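The Noonan Tape

Candela Alcaraz inherited her uncle's tape drive, a Noonan the size of a toaster, along with 400 cassettes labeled in pencil. Most of the labels said MISC. One said MISC, IMPORTANT.

She put that one in first. The drive groaned like a man getting out of a beanbag and went to work.
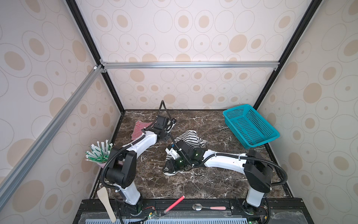
Side B

By midnight she had 2,167 files, and all of them were saved games of Gikalia, a text adventure in which her uncle had been stuck at the same bridge since March of some lost year.

"The troll wants a gift," said the screen.

She typed GIVE TAPE.

"The troll already has this one," it said, and asked her to turn the cassette over.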